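# Teaching a robot to pour, one glass at a time

The most patient student in Prulness this winter has one arm and no opinions about hydration. Since early December it has been taking pouring lessons at Stovberg, a small robotics firm that has given over part of its ground floor to a working kitchen counter.

The lessons go like this. A trainer holds a pair of hand controls, moves them as if lifting a pitcher, and the arm follows. Every joint angle is saved. Then the glass is shifted a little, the trainer starts again, and the arm goes along with it, having nowhere else to be. Stovberg had recorded 804 of these runs when we visited on Thursday. The target is 901, a number picked by the customer, who has not explained it.

"People think pouring is one motion," said Elínborg Hjaltested, who runs the training sessions. "Then they do it for a robot and find out they have been improvising since they were four."

Her first rule for new trainers is to slow down. Her second is to stop talking while pouring, after one of them told a long story about a ferry and taught the arm to pause for the funny parts. Those runs were thrown out, though Hjaltested says the timing was good.

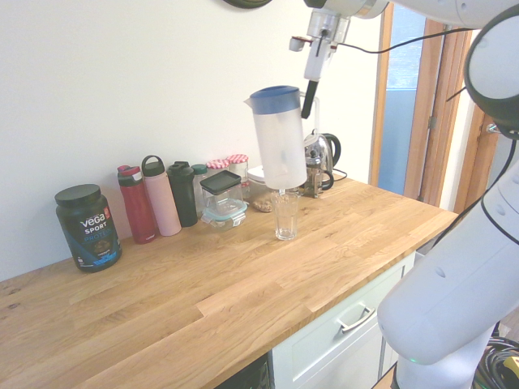 *The arm tilts a pitcher over an empty glass at the Stovberg counter.*

The project, called Drivulura, is meant to produce a kitchen helper for people who have trouble lifting things. The same arm has also been taught the old-fashioned way, with a trainer taking hold of it and walking it through the task by hand. That works well enough for picking up a pitcher. For pouring, Hjaltested prefers the controls, which keep the trainer's sleeves out of the way and, on a bad day, the trainer's shoes.

The company is in no hurry to clear the counter. Jars, bottles and a kettle stay where a person might leave them, on the theory that a robot trained in a bare room will be badly surprised by its first apartment.

Trainers work in shifts of 23 pours, after which they hand over the controls and go look out a window. A dozen would be kinder, according to the trainers. The firm tried 12 for a week and found that most of the shift went to settling in.

Not everyone in town is convinced. The Nørgaard coffee shop across the street was offered a demonstration and asked whether the arm could also wipe up. It can't. Wiping is a separate set of lessons, planned for after the pouring is done, and Hjaltested has already been asked to supply the sponge.

Stovberg expects to finish recording before the end of the month. After that the arm will try pouring with no one at the controls, and the trainers have requested seats toward the back.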